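Chapter 5
When the Work Changes Hands

Most of us have a picture in our heads of the day the robots arrive at work, and it usually involves a truck, a speech from somebody in a tie, and a row of worried faces by the lockers. I have visited a good many workplaces over the years, and I have to tell you that I have yet to see it happen that way. What I have seen is a good deal slower. A bench gets cleared in a corner. A door that used to stay open is kept shut for a while. People walk past on their way to lunch and look in, and for a few weeks the new thing is mostly something to talk about over sandwiches - and then one morning it is part of the day, and the talk moves on to parking.

This chapter is about that slow stretch and what comes after it. We will spend most of our time with a company called Cultia, which repairs and tests small control equipment at its Padgate shop. When our story begins, the bench work there was done entirely by hand. A technician took an item from one side, turned it, checked it, set it down in a tray or back on the bench, and reached for the next. It was careful work and people were proud of it, but it was also hard on the wrists, and the shop handled 3000 items in a busy month.

The first plan was for a pair of robot arms sharing one table, and before anything was bought, the whole arrangement was tried out on a computer.

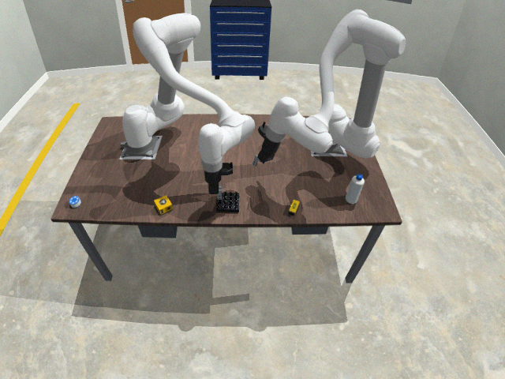
Now, you may be thinking that picking up a bottle or a block is hardly what a skilled technician is paid for, and you would be right. That is the first idea I would like you to carry through this chapter. A job is really a bundle of tasks, and some of those tasks are so small that the people doing them have stopped noticing they are tasks at all. Reaching is one. Deciding which thing to reach for is another, and so is keeping your left hand out of the way of your right. When two arms share a table, somebody has to think about all of that on purpose and write it down, and the people best able to help are the ones who have been doing it for years without a second thought.

At Cultia, 13 technicians were asked to talk through their own work in this way. Several of them found it a strange experience, a bit like being asked to explain how you tie your shoes. They were given paid time to do it, and I would underline that if I could, for reasons we will come to when we look at the Bemthorpe plant, where it was left out.

The second idea has to do with judgment. Setting a dial looks like a simple motion, and for your hand it nearly is. But you have to find the right knob among its neighbors, turn it without bumping the one beside it, and know when to stop. An experienced person does part of this by eye and part by feel, and also remembers what the equipment was doing the last time it misbehaved. Automating the turning leaves open the question of who picks the setting, and who answers for it when the setting is wrong.
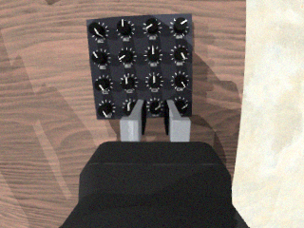 Catalina Lucero remembers putting it more bluntly at a meeting that February: "I don't mind a machine turning the knob. I mind being blamed for where it stopped." Her remark went into the notes, and it shaped the next two months of discussion more than any of the cost figures did.

Keep her words nearby as you read. In Section 5.1 we will follow the Padgate technicians through their first season with the new bench and see which tasks moved and which stayed put. Section 5.2 turns to training and pay, with a comparison from Grønli, where the same questions were settled quite differently. Before you go on, take a few minutes to write down every small thing you do in one ordinary hour of a job you know well, even if that job is washing the dishes at home.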